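Student Project Report: Choosing a Floor for the Parnel Study Room

4. Method

We compared three kinds of flooring for the study room on the ground floor of Parnel: carpet tile, vinyl sheet and wood parquet. The school had set a budget before we started, so price was not scored. We looked at noise, cleaning time and how the floor held up under chairs.

For noise we dropped a hardcover book from desk height 13 times on each sample and wrote down the highest reading on the meter. For cleaning we spread a spoonful of dry soil on each sample and timed one person with a broom. The chair test was 50 pushes with the same chair, without felt pads.

5. Results

Carpet tile was the quietest but took the longest to clean. Vinyl was the fastest to clean and showed marks from the chair legs after roughly 7 pushes. Parquet came second in noise and cleaning, and its pattern made small scratches hard to find.

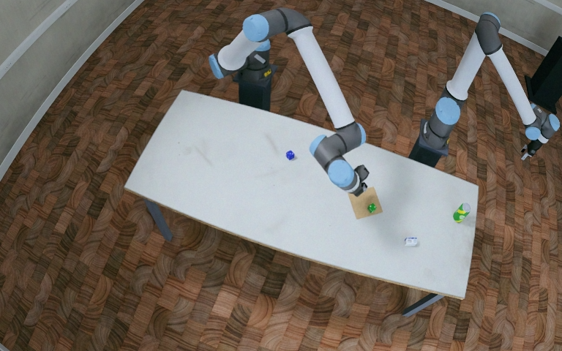 Patterned wood floor under a pale tabletop.
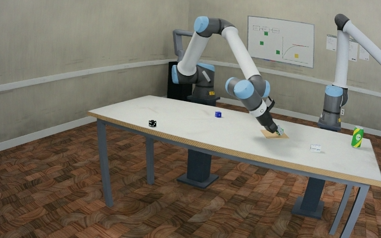

Aileen Cabanatuan read our draft and wrote that the chair test favors parquet, as a scratch you can't find is still a scratch. She asked us to repeat it with the samples tilted toward a lamp. We did this for the vinyl and the parquet, and the parquet score dropped from 4 to 3. It still had the highest total.

6. Problems

The vinyl sample from Mabuza was smaller than the others, so the chair ran off the edge several times. Those pushes were done over. We also had only one meter.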